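Embalagem e Rotulagem de Confeitaria - Notas de Aula
Unidade 3: a tampa como suporte de comunicação
Instituto Herncombe, material revisto em 19 de agosto de 2024

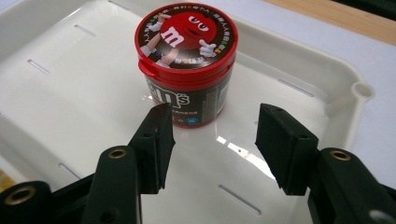

A embalagem primária cumpre funções de contenção, proteção e informação ao consumidor. Nos recipientes cilíndricos, a área plana disponível para o rótulo é reduzida, e a tampa assume parte da identificação do produto. A tampa vermelha e brilhante do recipiente de M&M's traz um rótulo redondo de fundo castanho-escuro com a personagem vermelha da marca - solução que permite o reconhecimento visto de cima.

Estudo de caso: a confeitaria Urwood encomendou à gráfica Harkik uma tiragem de 4.000 rótulos circulares, dos quais 600 foram rejeitados por descentragem.

Os estudantes deverão:
- calcular a taxa de rejeição da tiragem;
- indicar as menções obrigatórias que não podem constar apenas da tampa;
- propor um método de controlo da centragem.

Leitura recomendada: caderno técnico Hamada, capítulo 3.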